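Cadov: ficha de datos del subconjunto "copas y escurridor"

Versión revisada el 12 September 2026
Mantiene la ficha: Barry Cropper
Proyecto: Tevemitz, línea de vajilla y menaje

Qué contiene

Cadov reúne 161 secuencias de una misma tarea doméstica: colocar copas transparentes en un soporte metálico de alambre rizado. Cada secuencia lleva imágenes, una etiqueta de tarea y una nota libre de quien la revisó. Las notas son desiguales. Las hay de un párrafo y las hay que dicen "bien" y nada más, de modo que no conviene tomarlas por anotaciones en sentido estricto.

La lista de objetos es corta: copas con pie, el soporte y alguna pieza ajena a la tarea. En la documentación anterior esas piezas ajenas se llamaban "distractores realistas". He quitado el adjetivo. Una taza entre copas puede ser realista o puede ser lo que había a mano, y con los datos que tenemos no sé distinguir una cosa de la otra. 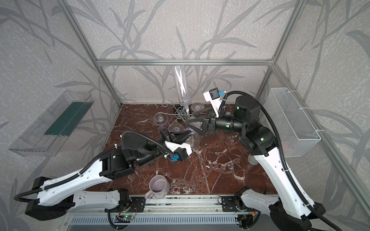 Nomenclatura

El soporte aparece en los archivos con tres nombres: escurridor, portacopas y rack. Son el mismo objeto. Wiriya, que hizo la primera pasada de etiquetas, usó "escurridor" en todas partes; Galtunent, en la segunda, prefirió "portacopas". No se han unificado porque hacerlo obligaba a rehacer los índices. Quien filtre por texto debe buscar los tres términos o perderá secuencias sin enterarse.

Con las copas pasa algo peor. "Copa de vino", "copa con pie" y "copa de champán" se han usado con bastante alegría, a veces para la misma pieza en dos secuencias seguidas. La etiqueta de tipo de copa no es fiable y yo no entrenaría un clasificador con ella. La de transparencia sí sirve, aunque tampoco tiene mucho mérito: es transparente todo lo que se cuelga.

Valores del campo "postura":
de_pie: la copa se apoya en su base
tumbada: la copa descansa de lado
colgada: la copa está invertida en el soporte
en_mano: la copa está sujeta y no se apoya en nada más
dudosa: el revisor no se decidió

El valor "dudosa" se añadió tarde. Antes de que existiera, los casos difíciles se repartían entre los otros cuatro según el humor del día - no hay otra forma de decirlo - y esa parte no se ha vuelto a revisar.

Sobre el fondo y la mesa

La mesa es de color marrón rojizo oscuro con vetas de aspecto marmóreo, y las paredes llevan un estampado gris de hojas largas. Se presentó en su momento como "fondo variado". Un estampado recargado no es un fondo variado. Un modelo que funcione con estas hojas habrá aprendido a funcionar con estas hojas, y poco más puede prometerse.

Las vetas claras son otro asunto. Un pie de copa transparente sobre una veta blanca se pierde con facilidad, y varias máscaras de segmentación se comen el borde de la base o se lo inventan. Recomiendo mirar a mano una muestra antes de creerse ninguna métrica de contorno. 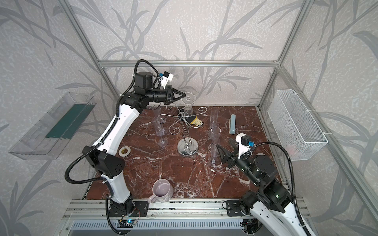
Criterio de éxito

Una secuencia se marca como correcta si la copa queda colgada boca abajo y no se mueve durante los 11 fotogramas finales. El umbral es arbitrario. Se eligió porque era el que traía la herramienta de revisión, y una copa que oscila despacio puede superarlo sin estar bien puesta. En 16 secuencias los dos revisores discreparon; figuran como correctas con la marca "disputa" activada. Exclúyanlas si van a publicar un porcentaje.

Tampoco hay criterio para el orden en que se cuelgan las copas. En una cocina importa, porque un soporte cargado por un solo lado puede volcar. El campo "orden" existe, pero está vacío en casi todos los registros.

Lo que no se debe deducir

Se ha citado Cadov como prueba de que "recoger la cristalería" está resuelto. No lo está, al menos con esto. Faltan el fregadero, el secado, las copas mojadas, el armario y la prisa. Colgar una copa es un paso de esa tarea, y quizá el más agradecido de filmar.

Una ampliación hasta 1000 secuencias está anunciada para December. Prefiero no describirla hasta ver los archivos.

Correcciones y quejas

Se envían a Barry Cropper con el identificador de la secuencia y el valor que se considera erróneo. Los avisos sobre el campo "postura" tienen prioridad; los de tipo de copa se acumulan y se revisarán juntos cuando haya una lista cerrada de nombres.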